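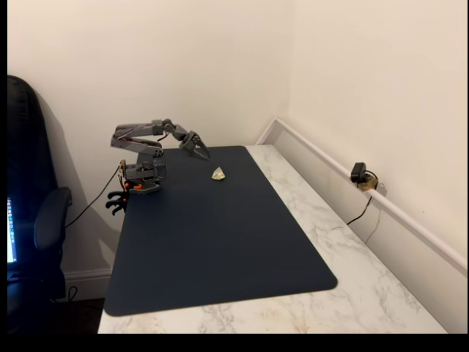
Desk and room assistant, part-time

Sirmont is looking for a part-time assistant to look after the desks and small workrooms on the second floor of our Plendetard building. The post is 8 hours a week, mornings only, and runs until the end of November.

The work is simple but has to be done properly. You will clear desks of scrap paper and tissues, wipe down the desktops and mats, empty the bins and put chairs back where they belong. Most of the desks are white with a grey marbled top and a dark mat, and marks show up quickly on both. Anything with writing on it goes in the tray by the door - please don't throw it away.

You will need to:

be able to start by 8 in the morning
be on your feet for two hours at a time
leave equipment and cables on the desks as you find them

Experience of cleaning or office work is useful but not required. We provide cloths, gloves and a locker. There are five rooms on the round, all on one corridor, and there is a lift.

To apply, send a short letter with the name of one referee to Damián Cáceres, Room 218, Sirmont, Plendetard. Letters should reach us by May 12, 2018. We will reply to everyone who writes - interviews are short and held on site.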